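Search this site Search Go

4. Open Day Demonstration

4.1 Setting and visitors

The demonstration was held at the Isgate laboratory during its September open day. Visitors came through in small groups, and each group stood behind a line on the floor while the operator ran the station. A session lasted 20 minutes. The first part was a short talk on the Trasau controller, and the rest of the time went to the arms themselves. Most visitors had no background in robotics. A few came from local food packing firms and stayed longer than the schedule allowed.

We used the same two-arm station that we used for the trials in Section 3. The only changes were a lower speed limit and a second stop button, placed where the host could reach it. The task set was taken from the kitchen portion of the Hajji list. It calls for everyday items that differ in shape and stiffness, so that a visitor can guess which ones will be hard to pick up before the arm tries. Figure 3 shows the station with the left arm next to the mug.
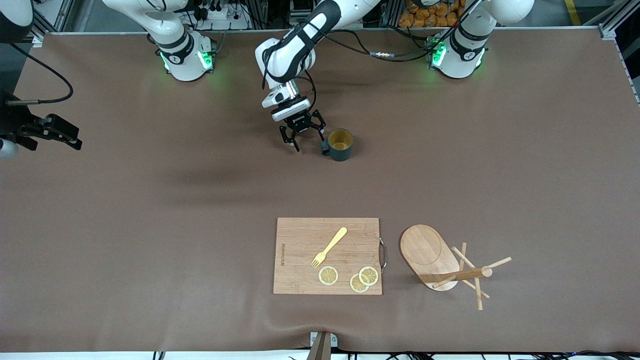

Figure 3. Two-arm station with kitchen items. The gripper of the left arm is beside the handle of the mug.

Each group was asked to choose the order of the items. This was a late addition to the plan, and it had a cost. The controller plans one item at a time and does not look ahead, so an order chosen by visitors sometimes left the arm reaching over an item it had not yet moved. The operator stepped in when this happened and asked for a different choice. We did not change the planner for the day.

4.2 What visitors asked

The host wrote down questions after each session. Visitors asked most often what the arm would do if a person moved an item while it was reaching. The answer depends on the stage of the motion. Before the final approach, the controller takes a new estimate and plans again. After that point it finishes the motion, and the grasp may miss. Several groups asked to see this, and the operator repeated it for them with the speed limit still in place.

The second most common question was about training. The grasp model was trained on 1000 recorded attempts, all made at Isgate. Visitors from the packing firms wanted to know if the same data would serve for their own products – we told them that we had not tested this.

4.3 Limits of the demonstration

The open day was not run as an experiment. Lighting changed through the afternoon as the hall doors were opened, and the operator was free to skip an item. For these reasons we leave the sessions out of the success rates in Section 5. The host's notes were kept and were used when we wrote the shorter operator guide for the Grulovel release.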